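4. Looking after your model cars

By now your Wevia display case should be standing level on its shelf, with both doors swinging freely and the little felt stops pressed into their corners. If one of the doors still catches, go back to section 3 and give the lower hinge another quarter turn before you carry on, as it is much easier to put right while the case is empty.

This section is for the cars themselves. We know that many of our customers are putting out a collection that has spent years in a loft or at the back of a wardrobe, and it is very tempting to pop everything straight on to the shelves the same afternoon! Do please give yourself an evening for the cleaning first. A dusty car behind clean glass looks a good deal dustier than it did in its box.

What you will need

The soft brush and the grey cloth from the Plerum care pouch (packed in the top drawer of the case)
A bowl of lukewarm water with one drop of washing-up liquid
A second bowl of plain water
Cotton buds
An old towel, folded double, to work on

4.1 Cleaning

1. Spread the towel on a table with a good lamp beside it. The towel gives the car something kind to land on if it should slip.

2. Brush off the loose dust, always from the roof downwards. Go lightly over the bonnet and the wings, and turn the brush on its side for the gaps around the wheels.

3. Dampen the cloth in the soapy water, wring it out very well, and wipe the paint in straight strokes. Rinse the cloth in the plain water and wipe once more.

4. Dry the car with a clean corner of the cloth and leave it on the towel for 13 minutes or so while you start on the next one.

CAUTION: Never stand a car in the bowl. Water finds its way in under the base and will sit there for weeks, and paper labels and tinplate floors suffer badly. 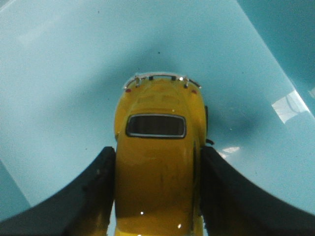
Gloss paint deserves a little more patience than matt, as every fingertip leaves its mark and the marks only show up once the lamps in the case are switched on. Hold the car by its sides, low down, and tilt it slowly under the light before you decide it is finished. On a mustard-yellow Beetle the small white highlights on the bodywork are a great help, for you can watch them slide along the curves as you turn the car, and wherever they go cloudy there is still a smudge to deal with. The faint ones on the bonnet are the easiest to miss. Breathe on the spot, wipe it with the dry cloth, and look again.

4.2 Chrome and small fittings

5. Use a barely damp cotton bud for bumpers and window surrounds, rolling it along the chrome instead of rubbing. Plated plastic wears through surprisingly quickly.

6. Work around painted indicator lights with a dry bud only. Some older paints lift with water.

Note: Chrome polish sold for full-sized cars is too harsh for models. The Plerum cream is suitable for metal parts, though you will need only the smallest dab of it.

4.3 Placing the cars on the shelves

7. Start with the heaviest models on the bottom shelf. Each glass shelf will carry up to 28 cars of the usual small size, but please don't feel you have to fill it.

8. Leave 70 mm between the front row and the door, so that nothing is nudged when the door is closed.

9. Turn each car a little to one side. You will see the bumper and the flank together, and the row looks less like a traffic jam.

10. Close the doors gently and switch on the lamps. If a car throws a heavy shadow over its neighbour, move it back a touch.

CAUTION: Keep the case out of direct sunshine. Yellows and reds are among the first colours to fade.

For replacement cloths and shelf clips, see the parts list in section 6.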